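4.2 Oberteile mit langen Ärmeln zum Falten auflegen

1. Arbeitsfläche vor Beginn der Schicht trocken abwischen.
2. Das Kleidungsstück mit der Vorderseite nach oben auflegen, Halsausschnitt oben, Saum parallel zur Tischkante.
3. Beide Ärmel nach außen ziehen und leicht schräg nach unten ausrichten.
4. Den Stoff mit der flachen Hand von der Mitte zu den Seitennähten glattstreichen.

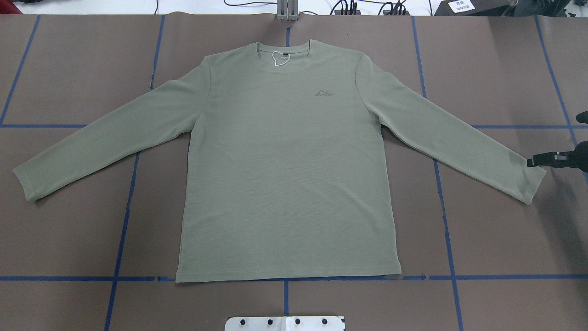

5. Den linken Ärmel an der Schulternaht einschlagen, danach den rechten. Die Bündchen dürfen nicht über den Saum hinausragen.
6. Das Teil vom Saum her zur Hälfte falten und mit dem Kragen nach oben ablegen.

Hinweis: Etiketten und Anhänger sind nicht abzutrennen. Je Stapel sind höchstens 15 Teile zulässig.

Vorsicht: Aufdrucke nicht mit dem Dampfglätter berühren.

Abweichungen sind im Formblatt 539 einzutragen und Frau Ottilie Gisler, Wäschelager Broritz, vorzulegen.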